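Merkix Bimanual Teaching Cell

Home / Teaching systems / Two-arm cells / Merkix

Order code: MX-2T
Manufacturer: Aseck
Availability: built to order, contact the Wesmont sales office

Overview

The Merkix is a bench-top cell for recording two-arm handling tasks by demonstration. An operator moves a pair of leader arms by hand and the two follower arms on the bench copy the motion joint for joint. Joint positions, gripper openings, motor currents and camera images are written to a single time-stamped file per episode. The same follower arms then run the trained policy with no change of wiring or tooling.

The cell is meant for tasks where both hands have a job: handing over, holding and cutting, opening lids, folding cloth. Single-arm work can be recorded on it by parking one side, but the Aseck single-arm cell costs less and takes up half the bench.

Two ways of teaching

Remote mode. The operator sits or stands at the leader arms, to the side of the bench or behind it. Each leader handle has a trigger which sets the opening of the matching follower gripper. Force is not fed back to the handle. Operators judge contact by eye, and most need an hour or two before their grasps look settled.

Hand-guided mode. The follower arms are put into gravity compensation and moved directly. This is slower and the operator's hands show up in the camera images, so it is best kept for setting waypoints, rest poses and approach heights. Joint brakes engage when the guide button is released.
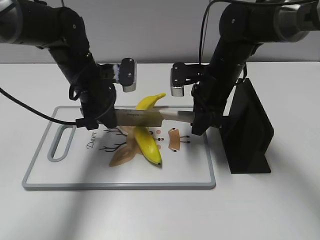
Long or thin tools need some care in remote mode. Once both grippers hold the same rigid object the two arms form a closed chain, and small differences between the leader arms turn into side load on the tool. The controller has a compliance setting for this (menu: Arms > Coupled grip). It should be on before the second gripper closes. With it off, the motor currents climb quickly and the episode will normally end in an overload stop.

Objects and fixtures

No fixtures are supplied. Ordinary household items on a plain table are suitable for most recordings, but tools should go back to the same stand in the same orientation at the start of each episode unless variation is wanted. A handle that overhangs its stand leaves the gripper room to close. Knives should be presented with the handle towards the arm that will draw them.

Soft produce marks easily. Set the grip current limit before the first episode -- the factory value is intended for rigid parts and will bruise fruit.

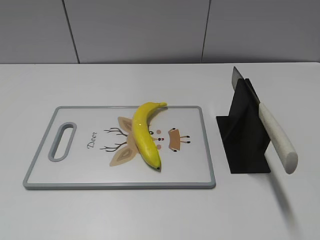 Layout for a cutting task: banana on the board, knife in its stand.

Recording

Episodes are started and stopped by foot pedal. A second press within two seconds of stopping marks the episode as failed; it is kept on disk but left out of the export. Failed episodes can be restored later from the episode list.

For a first policy on a short task, the applications team suggests recording in blocks of 16 episodes, with a check of the camera views between blocks. The evaluation set supplied with the software was recorded at Wesmont by Fulgencio Cárdenas and contains 468 episodes, of which 312 use both arms. It can be replayed on the cell to confirm that calibration is correct before any new data is taken.

Replay runs at quarter, half or full speed. Always use quarter speed first if anything on the bench has been moved, and remove blades from the grippers before homing the arms.

Specification

Follower arms: 2
Leader arms: 2, with trigger handles
Grippers: parallel, two-finger, replaceable finger pads
Teaching modes: remote, hand-guided
Camera inputs: 4, hardware synchronised
Episode control: foot pedal or keyboard
Stop function: button at operator station, second button on bench
Supply: single phase mains, one inlet per arm pair
Warm-up before calibration: around 16 minutes

Supplied with the cell

Follower and leader arms, controller, foot pedal, cable set, calibration block, spare finger pads, software licence for one workstation. The table, cameras and workstation are not included. Camera brackets are listed under Accessories.

Safety notes

The cell has no guarding. Keep hands off the bench while the arms are powered in remote mode or replay, and agree who holds the stop button before starting -- the leader operator has both hands occupied. Tasks with knives or hot items need a written risk assessment by the user.

Ordering and support

Orders outside the Wesmont sales area are handled by Awwad, who also stock finger pads and leader handles. Remote calibration help is available on Tuesday mornings by booking. Have the controller serial number and the latest calibration file to hand.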